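4.2 客房织物整理岗位的任务重构

Otum公寓酒店的客房部是本研究的第二个观察点。引入自动折叠单元之前,织物整理由楼层服务员在做房过程中顺带完成,不单独计时,也不计入绩效。引入之后,该环节被拆分为取放、展平、折叠、归位四个工序,其中展平与折叠由Jundel折叠单元承担,取放与归位仍由人工完成。岗位说明书随之修订,原“楼层服务员”一职分为“做房员”与“织物操作员”,后者须通过内部考核方可上岗。

观察期内共记录有效折叠作业3,687件次。作业日志由Kan排班系统导出,字段包括织物类别、开始与结束时刻、是否人工介入及介入原因。介入原因由操作员从下拉菜单中选取,早期版本没有“其他”一项,导致部分记录被归入“抓取失败”,使用时应注意这一偏差。同一件织物多次介入的,仅保留首次记录。

访谈显示,操作员对工作变化的描述集中在节奏与判断权两个方面。节奏方面,过去服务员可自行决定先铺床还是先整理衣物,现在则须与折叠单元的队列保持一致,等待时间被切分为短而零散的片段,难以用于其他工作。一名受访者称,最累的是“站着等它做完,又不能走开”。判断权方面,厚针织类、带帽类衣物是否交由机器处理,制度上由系统判定,实际操作中多由操作员凭手感决定,事后再补录类别。这种补录未见于任何书面规程,但领班普遍知情并默许。

技能构成也有相应变化。Aguiar(Marcelino Aguiar,受访时任培训主管)将新岗位所需能力概括为“会看夹口”,即在夹爪闭合前预判织物边缘是否会滑脱或卷入。该能力无法通过操作手册传授,培训中采用手持夹爪练习:学员直接握持夹爪完成抓取与翻折,借此熟悉末端的开合行程与接触角度。考核合格线为80分,满分100分,笔试与实操合并计分。部分资深服务员对此持保留意见,认为其原有的徒手折叠经验在评分表中没有对应条目。

床面作业的难点与台面作业不同。床单本身为软质支撑,夹爪下压时衣物与床单可能一同变形,末端指垫须从衣物下缘切入,又不能带起床单(图3)。衣物叠成多层后,下缘卷边较厚,侧面袖部又常形成台阶状边缘,从哪一侧入手会影响后续形状的保持。

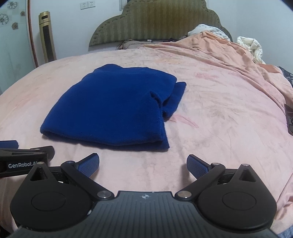
图3 床面织物抓取作业:夹爪张开,蓝色指垫朝向已折叠的蓝色衣物下缘。

针对上述情形,客房部在Zilier维护协议中增补了指垫更换条款,每班次另设大约50分钟的人工复核时段。复核由织物操作员完成,但工时计入做房组,两组之间因此出现过核算争议。争议的处理过程及其对排班规则的影响见4.3节。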